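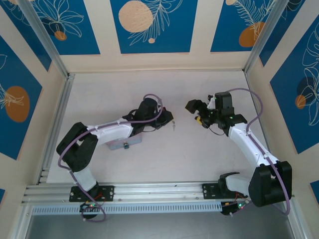
Où ranger les clés et les petites choses de l'entrée ?

Temps de lecture : 3 minutes

Tadeo Vergara
Bonjour à tous. Je cherche depuis janvier une solution pour mes clés. Nous sommes quatre à la maison et chacun pose les siennes où il veut : la cuisine, le lavabo, une fois même le bac à légumes. J'ai acheté un vide-poche Trirano en feutre, mais il est devenu une poubelle pour tickets. Ma fille propose une petite boîte avec couvercle. Est-ce que quelqu'un utilise cela tous les jours ? Je crains que l'on ne prenne pas la peine de l'ouvrir.

mimosa_bleue
Bonsoir Tadeo. Chez nous c'est une boîte en métal depuis deux ans et j'en suis très contente. Elle ferme, donc on n'y met pas n'importe quoi. J'aime surtout celles qui ont un dessin, parce que les enfants la reconnaissent et savent où elle habite.
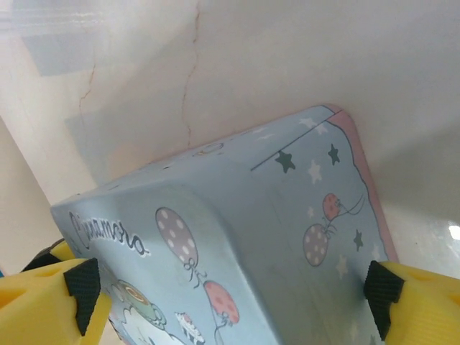
Boîte en métal bleu clair, motif Cinnamoroll avec ballons.

Eliécer Quintero
Je ne suis pas d'accord, pardon. Une boîte fermée est bonne pour le double des clés, pour la clé de la cave, pour les choses que l'on prend une fois par mois. Pour les clés de chaque jour, il faut un crochet. J'ai vissé une barre Calloway à 145 cm du sol, à côté de la porte, et je n'ai plus cherché mes clés depuis. Avec une boîte, on ouvre, on fouille, on laisse le couvercle à côté – et après une semaine le couvercle est perdu.

mimosa_bleue
Le couvercle perdu, cela dépend des gens. Et le crochet se voit depuis la porte, ma sœur n'aime pas du tout cela. De plus, je suis locataire, je ne peux pas percer.

papier_peint11
Il existe des crochets adhésifs, mais le mien est tombé avec le trousseau et un morceau de peinture. Donc je suis plutôt du côté boîte. Un conseil : collez un rond de feutrine au fond. Le métal sur le métal fait beaucoup de bruit quand on rentre à minuit.

Tadeo Vergara
Merci pour la feutrine, je n'y avais pas pensé. Je crois que je vais séparer les deux usages, comme dit Eliécer : crochet pour tous les jours, boîte pour les doubles. Ma fille est d'accord, à condition de choisir elle-même le décor. Elle aime beaucoup le petit chien blanc aux longues oreilles, sur fond bleu pâle,

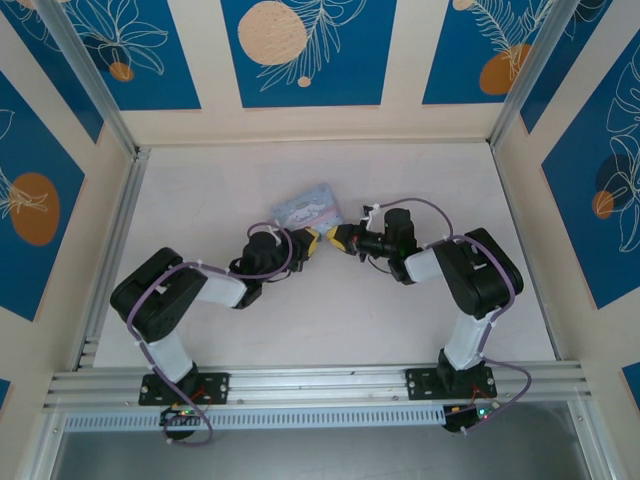

et elle veut aussi une étiquette sur chaque clé de réserve, avec une couleur par personne. J'ai trouvé des étiquettes Skondero, mais le paquet en contient 1000. Que fait-on avec 1000 étiquettes ?

Eliécer Quintero
Du vernis à ongles sur la tête de la clé. Une goutte, on laisse sécher 60 minutes, et c'est fini.

mimosa_bleue
Le vernis s'écaille très vite, j'ai essayé. Prenez plutôt un fil de laine de couleur dans l'anneau.

Tadeo Vergara
La laine, j'en ai déjà. Je commence par cela et je reviens vous dire.

Sujets récents
Boîtes Dodinley : le couvercle ferme mal
Meuble d'entrée étroit pour couloir sombre
Enlever une trace d'adhésif sur du métal peint
Que faire des clés dont on ne connaît plus la serrure ?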